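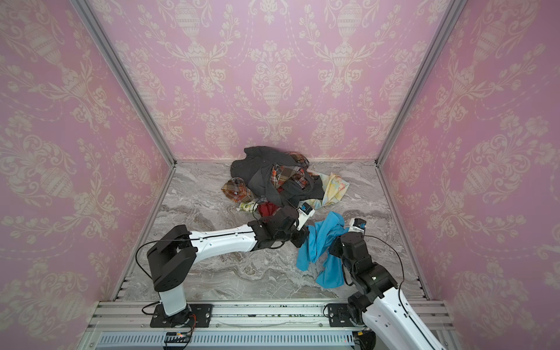 Folding a whole basket of clothes goes so much faster once you stop fighting the heap! My method is to tip everything out at the back of whatever surface you're using and keep the front clear, so you always have room to work. Then take one thing at a time, holding it up high enough for the folds to drop out, like the turquoise one here with its lower end almost down at the floor. Leave the tangled pieces (that checked shirt under the dark grey garment, for instance) until the things round them have gone.

What you'll need

A flat surface, a basket, and a folding board if you like one. Mine is 400 mm long and I love it, but a big magazine works too.

Step 1. Pull out the small bits first and put them to one side. They're quick to fold at the end.

Step 2. Hold each top by the shoulders and give it a gentle shake. Lay it face down and smooth it from the middle outwards.

Step 3. Fold both sides in, sleeves flat along the back, then bring the hem up to the collar. For shirts, do up the top button and one halfway down – it keeps the collar lovely and neat.

Step 4. Stack by person or by drawer, with the heaviest things at the bottom.

Thin, slippery cloth can be rolled instead. Ha-neul Wang wrote in last June to suggest rolling it round a tea towel, and I've done it that way ever since!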